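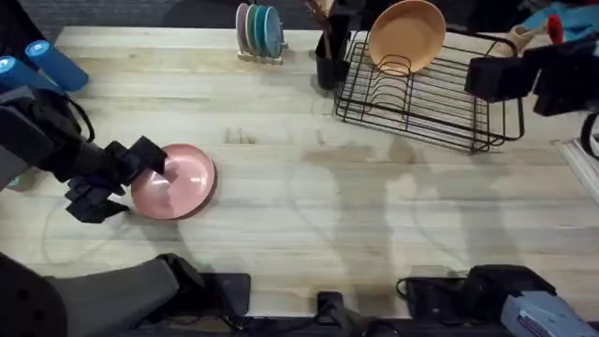

What does the Larow open day show?
Two arms handling plates at a bench with a wire dish rack, with questions taken in between.

Skastden wrote:
I went on 21 May 2019. Grippers are black, and both arms share one bench. Cycle time was not published. I timed one placement at 23 seconds, which is slow.
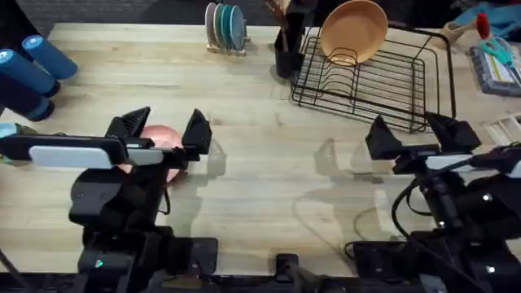

Re: Cycle time

kartini_s wrote:
One placement is no basis for a figure. The February visit had the speed capped for guests, and I'd assume the same applied to yours.

Skastden wrote:
Sekar Goh ran our session and mentioned no cap. I did ask him about grip force and got no number. My own interest is in rim contact, as a raised rim gives the finger very little to close on
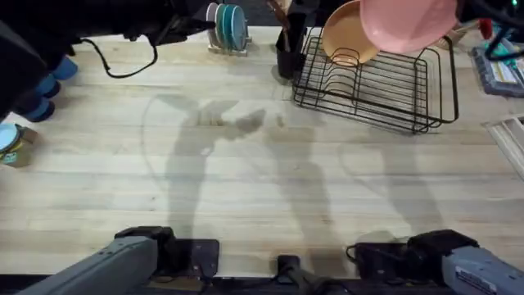
and any error in approach angle goes straight into the plate. I would want a softer fingertip before trying it with glazed ware.

v.dixit wrote:
Disagree on the fingertip. Soft pads wear, and then your offsets drift. We changed ours after 30 hours at Flostham and went back to hard ones.

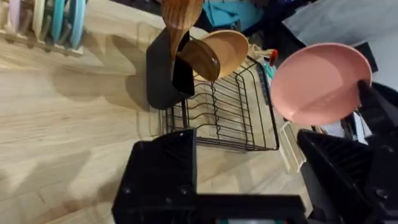 Pink plate held at the rim, wrist camera view.

kartini_s wrote:
Which pad material?

v.dixit wrote:
Silicone, 2 mm.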